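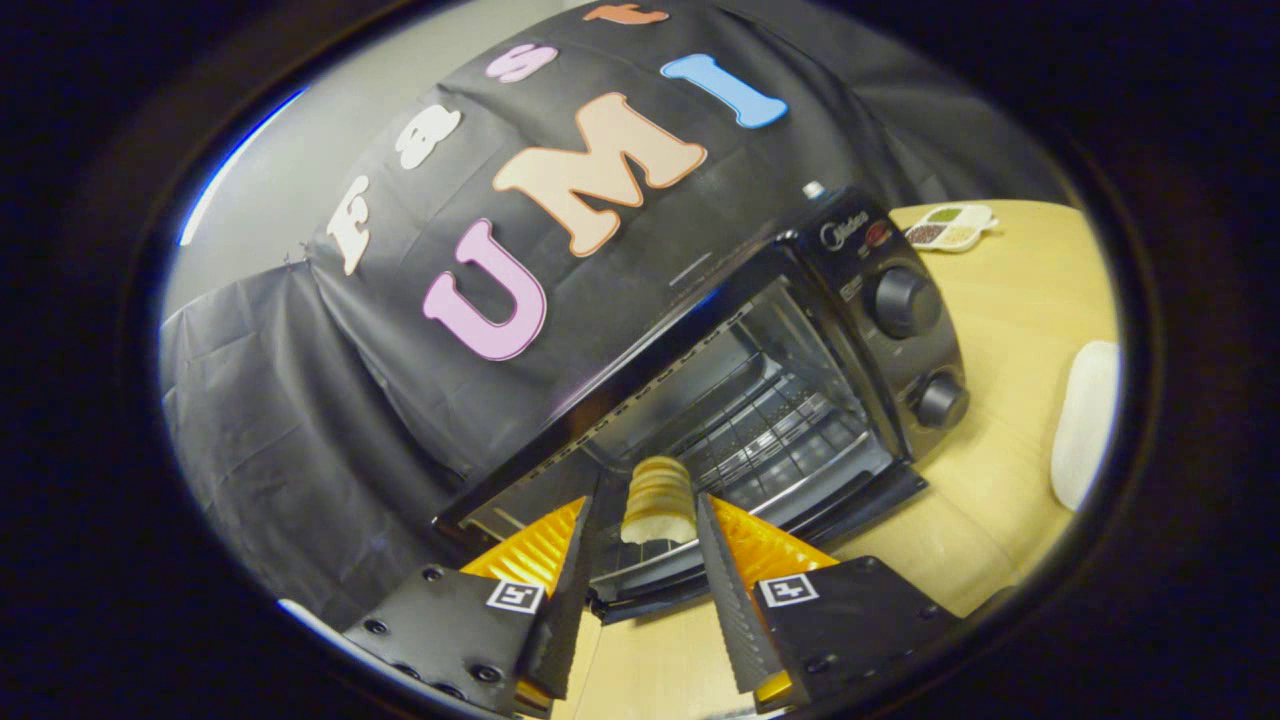 Keep Your Smart Home Gadgets (and Your Wi-Fi) Safe: Tips You Can Do This Weekend

21 November 2018

I love connected stuff. Plugs, bulbs, the doorbell, the little speaker on the shelf that reads me the weather while I'm still looking for my socks – I'd put a chip in the broom if they sold one. But every one of those gadgets has a login behind it, and logins leak. When mine did (an old shopping account, same password as my thermostat, yes, I know), I spent a whole Sunday cleaning up the mess and came out the other end weirdly excited about it. So here is my list, in the order I'd do it again.

Start with the router

Find the sticker on the back or bottom. There are usually two passwords: one for joining the Wi-Fi and one for getting into the settings. Lots of people change the first and leave the second exactly as it came out of the box. Change both! While you're in there, look for the firmware update button and press it. My Messska-era router had gone ages without one, and it took less time than boiling pasta.

Turn off remote management if you see it switched on and you don't remember why. I've never missed it.

Give the gadgets their own network

Almost every newer router can run a guest network. Put the bulbs, plugs and TV on that one and keep the laptop and phones on the main one. If a cheap bulb gets broken into, it'll have a much harder time reaching your tax folder. I named mine Losov so I can spot it right away in the list.

One snag: some gadgets need your phone on the same network during setup. Hop your phone over to the guest side, finish the setup, then hop back. If your printer stops talking to your laptop after the big move, put the printer back on the main network and get on with your day.

Passwords, the painless way

Get a password manager. Really, just get one. Mine holds 46 logins and I know exactly one of them by heart. Let it make the passwords for you, 20 characters each, and never think about them again. The one you do have to remember can be a string of plain words, something silly that makes a picture in your head.

If you prefer paper, a notebook in a drawer at home is fine! It beats using the same password everywhere by a mile. Don't label it PASSWORDS on the cover, and leave it home when you travel.

Change these first:
- Your email (anyone who gets in there can reset everything else)
- Your bank
- The account that runs your smart home app
- Anything with a saved card

Turn on the second step

Two-step login means a code from your phone on top of the password. An app that makes codes is better than a text message, but a text is still far better than nothing. Print out the backup codes and tuck them in with your passports or your insurance papers. I skipped this once, dropped my phone in a lake, and was locked out of my own email for 2 days.

Messages that want something from you

Be picky about links. If a text says your package is stuck or your account is closing, don't tap it. Open the app yourself or type in the address. Same goes for calls: hang up, find the number on your card or your bill, and dial that.

I also keep a separate email address just for coupons, warranty cards and store sign-ups. It gets all the junk, and when a "bank alert" turns up there I know it's a fake before I've even read it, my bank doesn't have that address.

Clear out the old stuff

Go through your phone and delete apps for things you no longer own. Close the account first, then delete the app – removing the icon leaves all your details sitting on somebody's server. I found 42 accounts I'd forgotten, including one for a pet feeder. I gave that feeder away years ago!

Before you sell or donate a gadget, do a factory reset and then remove it from your account too. On most things the reset is a pinhole button you hold down with a paper clip. Tape the paper clip inside the cupboard door and you'll always have it.

A reminder that sticks

I do the whole round again every March, when I swap the smoke alarm batteries. Router update, gadget updates, a quick look at who's connected to the Wi-Fi. Put the kettle on and some loud music, and it goes fast.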